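Darkbridge cell: gripper care and work surface
Speaker notes, Erkach maintenance session

Slide 3. Start with the pads. On the Sirov cell we inspect both faces every 40 hours. Check for lifted fibers, ragged corners and play at the screws. Replace in pairs, never singly. 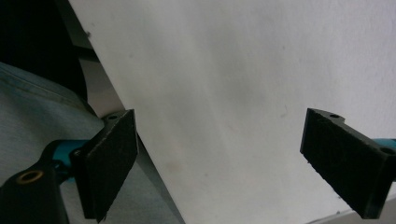 Gripper pads at the white sheet, gray fabric to the left.

Slide 4. Pad change. Power off, arm parked, 3 minutes for the controller to drop out. Back out the screws, seat the new pad square on its bracket, tighten by hand first. Run 18 open-close cycles and check the screws again. Log the pad number in Mutiso before releasing the cell.

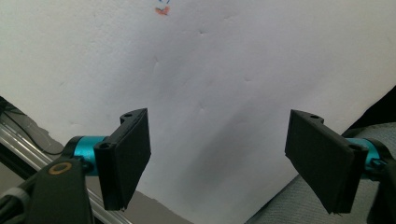
Slide 5. Surface checks come after every pad change. A pad that sits proud shows up as a bad grasp on thin stock. Look over the paper with the fingers wide open, as they are on this slide. The creases and small dimples are acceptable. The blue and orange-red marks near the top edge are the sort of thing to note on the sheet record. Swap the paper at 22 shifts or at the first tear. Wipe the rail slots at the same stop, then check cable slack at full reach.

Take questions on torque after slide 6.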